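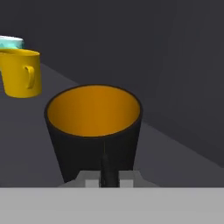 Sudport Trail Runners
Beginners to Ultra: progress report for the first half of the grant
To: Leanne Ashworth, grants officer, Vainio Fund
From: Fouad Azar, club secretary
16 January 2020

Summary

The project is on schedule in three of its four parts and behind in one. The weekly beginner sessions, the winter night runs and the run leader training are all going ahead as described in our application. The marked practice route on the north side of the reservoir is late, and we are asking for a change to how that part of the money is spent. Details are under Part 4.

We have spent $2,848 to date. No single line is over budget. The first club ultra is still planned for June, and the entry list will open once the route permit is signed.

Part 1. Beginner sessions

Sessions started the first week of the grant period and have been held every week except for two. One was called off for ice on the parking lot and the other for high wind, when the park closed the woods. We did not make up either one.

Hilkka Lehtinen leads the group. She has kept the format simple: a walk and run mix on the flat loop for the first four weeks, then hills, then a longer outing on rough ground at the end of each block. We set a limit of 30 runners per block and filled it both times. The second block had a waiting list, and everyone on it has been offered a place in the spring.

Dropout was higher than we expected in the first block. When Hilkka called people to ask why, the most common answer was the start time. Parents could not get there by 6:00. We moved the second block to 6:45 and attendance held up much better through to the last week. The later start means that the whole session is now in the dark from November on, so we brought forward the purchase of headlamps, which had been planned for the spring.

Two things from the sessions that we would do differently:

The first block went onto the hills too soon. Several people had sore calves and shins in week five, and a couple of them missed the rest of the block. The second block had an extra week on the flat.

We asked people to bring their own water and many did not. We now carry a jug and cups in the gear box.

Part 2. Night runs

The night runs are for people who have finished a beginner block or who already run on trails. They go out every second week from the boathouse, with one leader in front and one at the back. The distance has gone up from four miles to nine. The plan was to reach ten by now, but the last stretch over the ridge has a washed-out section that is not safe in the dark, and we turn around before it.

Oskari Oksanen plans the routes and does the sign-out sheet. Every runner signs out and signs back in. There was one occasion in November when two runners left straight for their car without signing in, and the back leader spent forty minutes looking for them. No harm came of it. Since then the sheet is read out loud at the start and again at the finish, and car keys stay in the box until the runner has signed.

There has been one injury to report, a sprained wrist from a fall on wet boards. The runner was walked out to the road and driven to urgent care by a club member. She was back running three weeks later. The park has been told about the boards and has put down wire mesh.

The headlamps bought with the grant are the Pistance model listed in our application. They have been good so far — bright enough on the ridge, and the straps clean up easily. Two would not hold a charge and the store exchanged them.
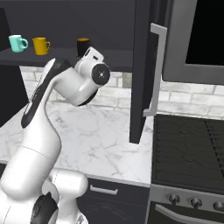 Indoor evenings were added to the night run program in December, on the weeks with no run. They were not in the application and have cost the grant nothing. The talks have covered foot care, eating on long runs, reading a course map and what to do if you are lost. The one on eating was the best attended. People had a lot of questions about how much to take in per hour and what to do when nothing will stay down after mile twenty, and Sointu Aaltonen, who has finished several long races, stayed late to answer them. We plan to hold the same talk again in May for people entered in the June race.

Part 3. Run leader training

We proposed to train six new leaders over the year. Four have finished the course and the first aid day. The other two are booked for March. Of the four, three are already leading or sweeping regularly. The fourth has changed jobs and works evenings, so she will help with the weekend outings instead.

The first aid day cost less than we had budgeted, because the fire station let us use its training room without charge. We would like to put the difference toward a second first aid kit. The one we have travels with the beginner group, and the night runs have been borrowing a kit from the boathouse.

The new leaders asked for something written down that they could use on the night. Oskari has drafted a two-page guide with the meeting points, the places where a vehicle can reach the trail, the spots with no phone signal and the turn-back rules. It has been through one round of changes and will be printed on waterproof paper when the spring route is settled.

Part 4. Practice route and club ultra

This is the part that is behind.

The application called for a permanently marked practice route on the north side of the reservoir, to be in place by the end of November. The route was to be used for training through the winter and then as part of the ultra course. The posts were ordered and have been delivered. They are in storage at the boathouse.

The delay is over permission. The land on the north side has two owners, and we had understood from the park office that one agreement would cover both. It does not. The park signed in September. The second owner is willing in principle but does not want permanent posts on the section by the dam, where there is regular maintenance work with heavy equipment. We have met twice and walked the section together. The owner would accept removable markers for set dates.

We are therefore asking the fund to agree to the following change: permanent posts on the park section only, and removable markers on the dam section. The total for this part stays the same at $1,000. The unused posts can go back to the supplier, less a restocking charge, and the refund would pay for the markers. If we have your answer by the middle of February, the park section can be marked before the ground dries out and gets hard to dig.

The ultra itself is not affected by this. The distance is 50 kilometers, run as two loops with a single aid station passed four times. That makes it easy for a first-timer to stop at a sensible point and easy for us to know where everyone is. The cutoff is generous. We want people from the beginner blocks to be able to enter it with a year of steady training and walk a good part of it if they need to.

Timing will be done by Zumen, who have given us a written price. We looked at doing it by hand with a clipboard, as we did for the club race last year, and decided against it for a race that will go on for most of a day.

Still to be done for the ultra:

Route permit, waiting on the dam section agreement
Insurance certificate naming both landowners
Medical cover, one quote received and a second one requested
Portable toilets for the start area
Parking plan, due to the park office eight weeks before the race
Entry form and race rules, drafted

Spending

The money spent so far has gone on headlamps and spare batteries, the leader course fees, the route posts, printing, and reflective vests. Receipts are attached in date order, with a sheet that matches each to its budget line. The one missing receipt is for batteries, where we have attached the card statement instead.

We have not drawn on the travel line. It was meant for bus hire to an away race in October, but only a few people signed up and they shared cars. We would prefer to keep this money where it is for now and use it in the spring, when there is a race two hours north that suits the second beginner group.

Next period

The third beginner block starts the first week of February. Night runs go on until the clocks change and then become evening runs at the same place. The last two leaders take their course in March. The next report is due to you in July, after the ultra, and will include finish times, the number of first-time entrants and the results of a short survey of everyone who took part in the blocks.

Decisions we need from the fund:

Approval of the change to the practice route, by the middle of February if possible
Approval to spend the first aid day savings on a second kit

Hilkka and I can meet with you at the boathouse on any session night if you would like to see the group or look over the route map before deciding.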